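Flondham Textile Conservation Workshop
Notebook, wet treatments
January, entry begun 9.15

Purpose of the work: to settle a washing procedure for the Jacquet samplers before any of the originals is treated. The linen grounds are discoloured throughout and the lower margins carry brown tide lines from an old leak. The silk threads have been tested in the usual way with damp blotter. The greens and the blue are fast. The dark red gave a faint pink stain to the blotter and is to be treated as unsafe until shown otherwise.

Trial pieces were cut from the undyed backing linen, which is of no display value and was released for testing by the owner in writing. The letter is filed with the condition reports. Pieces are marked A and B in cotton thread at the top left corner.

Piece A: deionised water only, two baths, still, face up on net. The first bath turned straw yellow within a few minutes and was drained from the far end of the tray. The second was paler. The tide line softened at its outer edge but the inner edge remained sharp.

Piece B: as for A, with a first bath containing the neutral detergent at the strength given on the bench card. More colour was released than from A, and the cloth felt noticeably more supple when lifted. Rinsing took longer than had been allowed for. Régis Lemaire asks that the rinse be judged by conductivity in future and that the habit of watching for foam be dropped. This is agreed. 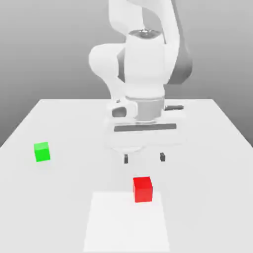

Both pieces were blotted between sheets of white cotton and laid out on glass to dry, with the grain squared by hand and no pins used. B was slightly out of square along one side and was corrected while still damp. Air drying only. The fan was left off, as the earlier Skament panel dried unevenly under it and showed a ripple that has never fully come out.

14.40. Both pieces dry to the touch. Under the north window B is the cleaner of the two, though the difference is smaller than it appeared when wet. The tide line on A is still plain from arm's length. On B it can be found if one knows where to look. Neither piece shows loss of fibre on the net. Surface pH was taken at the centre and at the margin, and the readings are entered on the treatment sheets.

The red thread remains the difficulty. A loose end from the reverse of the second sampler was placed in the detergent solution for the length of a full bath and bled steadily – more than the blotter test had suggested. A second end in plain cold water bled very little. Immersion of the samplers with red work is therefore suspended. Local cleaning on the suction table is to be tried on the margins only, working away from the stitching.

Stock: net is sufficient. Blotting paper is low and the order should go to Hiltatetti, heavier weight, unbuffered. The last delivery was buffered and has been set aside for paper use only. Please do not return it to the textile drawer.

To do: repeat B with a shorter detergent bath; ask the owner whether the frames are to be kept; relabel the conductivity standards, the old labels having lifted.

Trays rinsed and racked, 16.50.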